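Breakfast tray layout: does a taped grid earn its keep?
Forum › Kitchen & Table › Layout and storage

vukon_209
I lay out breakfast on a paper-covered table marked in squares with blue tape. The tray stays near the middle, plate beside it, bowls and rack wherever a square is free. Is the tape worth the trouble, or should I go back to a plain surface?

Dexter Schumacher
Plain surface. Tape edges fray and the paper goes every Thursday in our house. A tray has a rim — use that as your boundary.

brutis7
Disagree. A rim only organises what is on the tray. Bowls, board and rack sit outside it, and those are what drift. What size are your squares?

vukon_209
Never measured. The tray covers more than one, which may be the fault. Tray, egg on toast, bowls and rack:

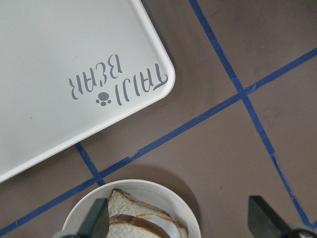
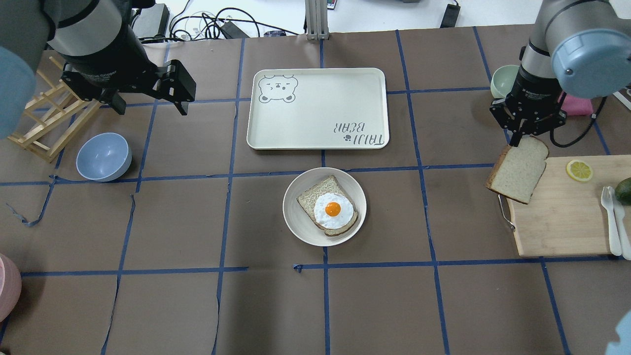
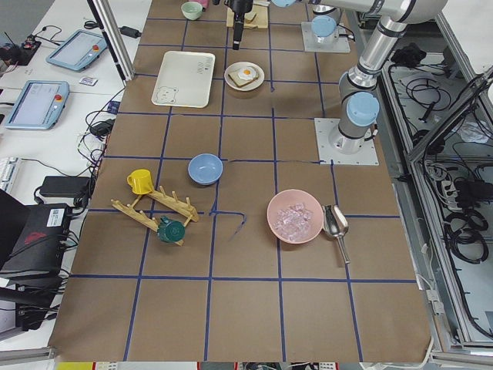
The tray is the awkward item. I could turn it through ninety degrees, but then the plate loses its place.

Hollis Alcantara
Fix the largest item first and tape outwards from its corners. I did this at Vatby with a Nakamura tray and have not re-taped since December.

Dexter Schumacher
Still tape, though. Pencil on the paper does the same job and does not lift.

brutis7
Pencil is invisible by lamplight at 7 in the morning. Keep the tape, widen the squares.

vukon_209
Will re-mark from the tray corners and leave the rack on the diagonal.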